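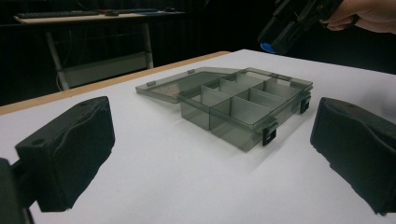
Organizer box with the lid open, between two gripper fingers on the training bench.

Automation on the packing floor: your questions, answered as well as we can

Compiled by Fiona Ritchie, operations, Wendemen. Last touched up in June. Questions came from the lunchroom whiteboard, and the spelling has been fixed.

Are the robots taking our jobs?
They are taking one job, which is opening and filling sorter boxes. If you loved that job, please see Fiona, as we'd like to meet you. No positions are being cut on the packing floor this year. Beyond that we'd be guessing, and you've all sat through enough guessing in the 8 a.m. meeting.

What does demonstration duty involve?
You hold a gripper in your hand and do the task the way you'd do it with your fingers, only slower and with more swearing. Open the lid, close the lid, put the parts in the compartments. The recordings go to Savico, who use them to teach the arms on the Menduvetti line.

How long is a shift of it?
Three hours at most, with a break whenever your wrist asks for one. Your wrist is to be believed. Rotations are posted beside the kettle.

Do I get paid extra?
Yes, a skills allowance for every hour on the bench. It shows up on your pay slip as "Misc. Other 4", a name payroll is looking into.

The latches are fiddly. Am I doing it wrong?
Probably not. Brunello Rizzi has packed these boxes for 27 years and still took most of a morning to get a latch open with foam fingers. Failed attempts are recorded too, and Savico wants them, so leave them in. Please don't fail on purpose. We can tell.

Can I refuse to be recorded?
You can. Tell Zarmeena Qureshi and your name comes off the rota, no form and no chat about your attitude. The cameras point at the work, though your hands will be in there now and again. Take off any rings you don't want famous in Toledo, where the Savico office is.

Are the recordings used to check how fast I am?
No. The agreement with the union says so in one very long sentence, and Bernadette Ferrand keeps a copy if you have an evening free.

What happens to the packers once the arms are running?
Four people move to line minding, which means clearing jams, topping up parts and talking calmly to a machine that has dropped a washer. Training is on paid time. Everyone else stays on mixed orders, which the arms can't do and show no sign of wanting to.

I have an idea for doing it better. Who listens?
Delia Chiriac, at the desk by the loading door. She has had about 103 suggestions so far and has used a good many of them – the one regarding a robot for the dishes is still under review.

My question isn't here.
Add it to the whiteboard. Use the marker that works and put it back.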